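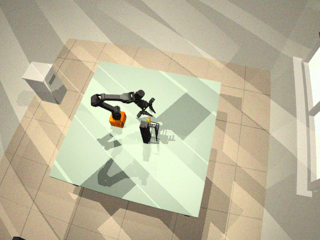 List home | Threads | Previous | Next | Reply | Archive

Subject: Re: Rotation for the second team, and the serve receive mess

Ifor Edwards wrote:

> Has anyone run a 6-2 with a group that really only has one setter?
> We lost our second setter after the Jarman matches (she moved away
> for work) and I've been putting our opposite in to set from the back
> row. It goes fine until the pass is off the net, and then we're
> bumping free balls over all night. We dropped the Pisumier match
> 25-13 in the third and I think nine of those were us handing the
> ball back.
>
> I'd go to a 5-1 but our setter is 5'4" and the Pisumier outsides are
> going to hit right over her for three rotations. Also our serve
> receive in rotation 4 is a disaster. Any thoughts before January?
>
> Ifor

Hi Ifor, and hi all,

I coached through this exact thing with the Murkudwood women two seasons ago, so let me give you the long version and you can skip whatever doesn't apply.

First off, go to the 5-1. I know, I know, the block. I worried about the block for a whole fall and kept us in a 6-2 we had no business running. Then our opposite sprained her thumb and I had no choice. We did get hit over. We got hit over a lot! But we also had the same pair of hands on the second ball every single time, and our outsides stopped guessing where the set was going to be. Our middle went from maybe two swings a set to wanting the ball on every pass.

What helped with the short setter was moving her off the pin. If their outside is the one killing you, let your left side and your setter trade places at the net after the serve, so she ends up blocking on your left against their right side. Most teams in our league don't set the right side much. Pisumier did run a few back there when I saw them, but the lefty they used for it was their weakest passer too, so you can serve her and take her out of it. You do have to work out the transition, because your setter now has a longer run to get to target. Have her release early on anything that looks like a tip or a free ball and live with the hole.

The other choice is to not block her at all. Pull her off the net, have her cover the short stuff, and send up a single block with a real seam behind it for your libero. It looks terrible and the parents or spouses or whoever is in the bleachers will tell you so. We held Urska to three kills on that side doing it – three – and they'd hit us off the floor a month earlier.

Now rotation 4. I'm assuming that's the one with your setter in the left front and pulled up to the net, your middle tucked in beside her, and everybody else trying to figure out who owns the short ball on the left. If I've got your numbering wrong (we all count these differently and I've been in actual arguments over it), just tell me which one. Here's what we ended up with:

Stack your setter and middle up tight on the left, and push your outside way over to pass from the left sideline behind them. Libero takes the middle and takes more than a third of the court. I mean it, give her half if she's good. Your other back row passer gets the right side and nothing else. Then your opposite hides deep on the right, behind the front row and out of the pattern, if she's a back row player there, and stays out of everybody's way. Watch the overlap with whoever is next to her. We got whistled for it twice in one set and I still think the second one was wrong.

The thing that fixed it for us more than the pattern was that I quit letting them pass to a perfect spot in practice. We put the target 8 feet off the net and said that's a perfect pass now. Set the middle from there, set the back row from there. You said it yourself, the trouble starts when the pass is off the net, so make that the normal ball. We passed 400 balls a night like that for a couple of weeks (I had two people on a box serving and my shoulder still hasn't forgiven me) and by the end of it a ball at the ten foot line was no big deal to anybody.

On the free balls, look at who is taking the second ball when your setter digs. With us it was three people all looking at each other. We made it the libero, always, with a bump set high to the left pin, nothing fancy. If the libero can't get there, the right front takes it. Say it out loud before every serve until they're sick of it.

As for the 25-13, I wouldn't lose sleep. Our worst night was a 25-9 against Jarman when we'd just switched, and we took them to five the next time. You give up some points while the timing sorts itself out. If you start now you've got enough practices before January for it to settle.

One question back at you – are you subbing your middle out for the libero on her serve, or letting her serve? In our league the libero can serve in one rotation and it made a real difference for us because our second middle missed about every third one. Check your rules before you try it.

I've got our old rotation sheets somewhere, front and back, all six with the serve receive drawn in. They're in pencil and number 29 is on there as a middle even though she switched to outside halfway through, so you'll have to ignore that. I'll send them directly if you want them.

Also if anybody on here is going to the Urska tournament and has room for one more team in their warmup court, write me off list. We drew the early slot again.

Good luck with the kids!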